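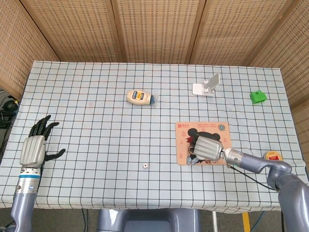

Attachment 1 – tablecloth, mouse pad and mayonnaise bottle, screens at the back

Ticket 1303
Subject: White tablecloth with blue grid, cloth creeping and grease mark
Site: Sudville, side room
Opened by: Gudrun Vogler
Category: Furnishings / linens
Status: Closed

Opened Dec 11, 2024

The white cloth with the dark blue grid will not stay put. We put it on straight in the morning and by lunch the lines are running off at an angle to the table edge. It is the Numodano cloth from the June order, item 586. The old plain one never did this.

Second problem, same cloth. There is a greasy spot under where the mayonnaise usually gets left. The squeeze bottle was on its side again when I took the attachment. I dabbed the spot with a damp paper towel and it got wider.

The peach mouse pad with the cartoon character is ours and should stay on the table. Please do not send it out with the linens, which happened to the last one.

Reply from Frerichs service desk

Thank you for the attachment. A few questions before we send anything out.

Is there a pad or liner under the cloth? Is the table top waxed or polished? Has the cloth been through a dryer? Are the bamboo screens touching it anywhere?

Please leave the spot alone for now. No more water on it.

Gudrun Vogler

No liner. The top gets polished once a month with whatever is in the supply closet, I believe the Fluvalau spray. The cloth has been washed twice, line dried both times. I checked the screens by hand. One of the side panels had a foot standing on the hem, so every time somebody nudged that panel it dragged the cloth along. I moved it out a few inches. Cloth still creeps, but less.

Reply from Frerichs service desk

The panel foot was part of it. The polish is probably the rest. Please try the following in this order:

1. Take everything off the table and lift the cloth.
2. Wipe the table top with warm water and a drop of dish soap, then with a clean damp cloth. Let it dry fully.
3. Lay the liner (part 127, sent to you today) with the rubber side down.
4. Put the cloth back and line up one blue line with the long edge of the table.
5. Skip the polish on this table.

For the spot: cover it with baking soda, leave it for an hour and brush it off. Then work in a little dish soap with a soft brush and wash warm. Check the spot before drying. If it is still there, repeat – do not iron over it.

Gudrun Vogler

Liner came. Steps 1 to 5 done. The cloth has not moved in three days of normal use.

The spot took two rounds. After the second wash I can find it only if I hold the cloth up to the window. The dark blue did not run.

The mayonnaise now goes back in the fridge after lunch. I put a note on the door.

Reply from Frerichs service desk

Glad to read it. Liner charged to the Sudville account, no call-out fee. Closing this ticket. If the cloth starts to creep again, reply here and it will reopen.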